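Riluvari bench notebook, May
Thread handling, second round (Risano)

Started a bit after 8, finished when my neck gave out. Buppha Meesuk had the morning with me, Sunee Chaiyaporn came in after lunch and stayed to the end. Writing this up at the bench with cold coffee, so apologies for the handwriting, and for whoever types it up later (me, probably).

Picking up where the last entry stopped: we were getting decent bites and pretty rotten knots. The stitches themselves sat where we wanted them, the edges came together, and then the whole thing went soft as soon as the second throw was laid down. I wrote "tension???" in the margin with three question marks and went home. So the plan for today was to leave the bites alone completely and only think about the thread. How long it is, where it gets held, where the slack goes, what it does when it's lying on a wet surface and you want it to be somewhere else.

First thing, length. I have always cut long! I was taught on open work, where a long tail is a comfort, you just pull it through with your whole arm and park it over the drape. Do that in a small space and you spend your life hauling thread hand over hand, and every haul is a chance to saw through the bite you just made. Buppha has been saying this since the winter and I have been nodding and cutting long anyway. Today we did a set with my usual length and then a set with hers, and fine, okay, she's right. With the shorter piece I could keep the loop and the tail in view at the same time for most of a knot. With mine I'd find the loop, lose the tail, go looking for the tail, and come back to find the loop had closed up on itself.

The catch with short is that you run out. On a running stitch you really do run out, I had a tail at the end you could barely get hold of, and tying off with that is miserable. So short for interrupted, and a compromise for running, and I've marked both lengths on the edge of the bench with a strip of tape so we stop arguing about it. Please don't peel the tape off. If it's in your way, put your things somewhere else.

Next, slack. This turned into most of the morning. If the spare thread is allowed to sprawl, it goes round everything, and once it's wet it sticks flat to the surface and you can't get a tip under it without picking at the tissue. What worked better was deciding before the knot where the spare was going to live, and dropping it there, in one soft curve off to the side, before reaching for the tail. It feels slow. It wasn't slow, going by the clock, it was the same or a little quicker, and I swore a lot less.

What didn't work: laying the curve down in front of the bite. It looks tidy there and then you drag the next loop straight through it.

Then the grip. We went round and round on this (ha). When you pinch thread between two jaws and change direction, the bend happens all in one place, right at the tips. Braid puts up with that fairly well. Mono doesn't, it remembers, and if you re-grab in the same spot the kink sets and then your loop comes off with a corner in it instead of a curve. I've been blaming the thread for my square loops for weeks and I was making them square myself. Now I'm trying to take hold once, a comfortable way back from where I need the loop to be, and not fuss at it.
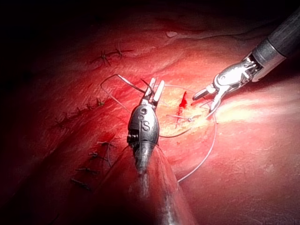 Grab less, said Buppha, and when you do grab, mean it. Every pinch is a weak spot and the weak spots all end up in the knot, so she'd sooner see me drop the loop and start over than nibble along the thread trying to find a nicer place to hold.

I argued, naturally. Dropping the loop means chasing it. But I did a run of knots under her rule, one hold per throw, no shuffling along, and if the loop was bad it got dropped, and by the end I was dropping far fewer of them than at the beginning. Some of that is just warming up, I know. I'd like to try it cold, first thing, before I've had a chance to get into a rhythm.

Which jaw holds and which jaw waits is the other half of it. The waiting side wants to be open and close by, already pointing at the place the tail is going to be, a touch above the surface so it isn't poking anything. I have a bad habit of closing the waiting tips when I'm not using them, like shutting a drawer, and then having to open them again at exactly the moment I should be reaching. Sunee watched me do it after lunch and tapped the bench every time. Extremely annoying, worked very well.

Tally, so it's down somewhere: I set myself 50 knots with the braid and did all of them. That brings the Risano running total to 535, all of us together. Before anybody is impressed, the early ones were on foam and I'm not sure they should count.

Thread notes. The braid is the Flostis, out of box 473, the one with the dented corner. Handles nicely, lies down where you put it, bit grabby on the second throw so the knot wants to lock before it's all the way down. You have to keep a steady pull and not stop halfway to admire it. The mono is from the Matei sample pack and it's springy, springier than I like, straight out of the packet it wants to go back to being a coil. Stretching it gently before use helped. Sunee does this with gloved fingers, slow pull, hold, let go, and it comes out much calmer. I'd been skipping that step. I do not recommend skipping that step.

Somebody has been putting opened packets back in the box with the unopened ones. I'm not going to write down who I think it is. Opened go in the tray!

Wetness. I keep meaning to write a proper paragraph on this. Dry foam tells you next to nothing about how thread behaves. On real tissue the surface is slick and the thread clings to it, so a loop you've made in the air collapses the moment it touches down. You want to make the loop up off the surface and keep it there, and only come down to snug. But not so far up that you're lifting the bite, and I did lift the bite, several times, you can feel bad about it instantly. Somewhere between those two is the right height and I can't give you a number for it. Sunee says she watches the entry point and not the loop: if the tissue starts to tent at the entry, she's too high, and if it stays flat she's got room. I tried that and I liked it, though it takes some nerve to look away from the loop.

Glare is a nuisance too. Wet tissue throws the light straight back at you in the middle, and outside that it gets dark fast. I found myself losing a tail in the shadow at the edge and then fishing for it blind, which I would tell any trainee not to do. New rule for me: the tail stays in the lit part, even if that means a clumsier angle. Buppha turned the light down a notch in the late morning and it was easier on the eyes, but then the fine end of the mono got hard to pick out, so we turned it back up. No answer there yet. Maybe a dyed mono. I'll ask Matei what they've got.

Blood. Small ooze at an entry point is going to happen and I notice that I stop and stare at it. Then the tension goes off while I'm staring. Sunee's advice was to finish the throw, then look. If it's still a spot it's a spot. She is a lot calmer than I am in general.

Knots that failed, from memory plus the scribbles on my glove wrapper: nearly all of them went on the second throw, and nearly all of those I'd crossed wrong, so I had a slip where I wanted a square. I know how to tie a square knot. I've known since I was a kid, my grandfather had a boat. But when the tail comes from a side I'm not expecting, my hands just do the same thing twice. Buppha has a little chant for it, over toward me, over away from me, and she says it under her breath, and I felt silly doing it and my knots got better. So there's going to be muttering in Riluvari from now on and everyone will have to live with it.

A couple of knots broke when I snugged them, both mono, both right at a place I'd pinched more than once. That fits with what Buppha said. I've kept the broken ends in an envelope taped inside the back cover if anyone wants to put them under the scope. You can see flats on one of them with just a hand lens.

One disagreement left open. Sunee likes to start with a double wrap to hold the edges while she sets up the next throw. Buppha thinks the double wrap hides bad tension and we should earn it with singles first. I did some of each and honest opinion, the double saved me when the edges were under any pull, and made no difference when they weren't. But I can see that I'd lean on it. For the next session I'll do singles until the break and doubles after, and we'll pull-test both lots the same way, same person pulling.

To do:
Cut lengths ahead of time, short and medium, separate trays.
Stretch the mono.
Ask Matei about dyed thread, and whether the coil is the packet or the material.
Move the clock to where I can see it without turning my head.
Try the one-hold rule cold, first thing, before coffee.
Order more Flostis, box 473 is getting low.

Sunee wiped down, I did the sharps and signed the sheet. Bench is clear, light is off, the tissue went out in the proper bag at 5:40.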